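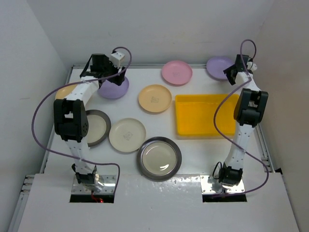

Plates and the yellow bin, two arms.

January, 4:10 pm. Alvarado papers, finding aid import

The big one went through! All 480 folder-level records from the old Alvarado spreadsheet are in the test database, and the series hierarchy came across the way Raíssa drew it on the whiteboard. I clicked around in it for far too long just because it was so nice to see (Series 3 finally sits under the right parent).

What fixed it: the date column. Anything typed as "n.d." was killing the whole row, so I moved those to the note field and left the date blank. Box 10 had two folders numbered the same. I gave the second one an "a" for now, Raíssa Siqueira to check the physical box.

Still broken: extent statements. Record 1086 says "3 linear feet" for a single folder, and I can't tell yet if that's our typo or the Nodent script pulling from the row above.
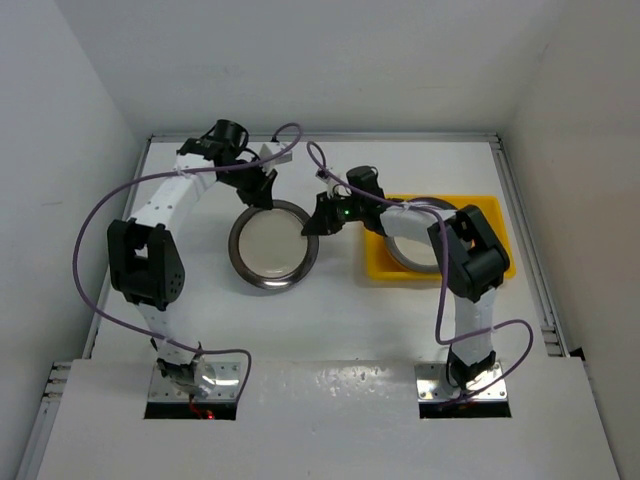 Both arms on their mounting plates.

Gaëtan Delorme sent his EAD export for the Sturkwood maps. It validates! Ran it through the same stylesheet and only the scope notes came out odd, with the paragraph breaks gone. Easy one, I think.

Next: rerun with the full 3041 rows, container list included. Save a copy of the database first this time. Ask Gaëtan how he handled the oversize folders, his barcodes look much cleaner than mine.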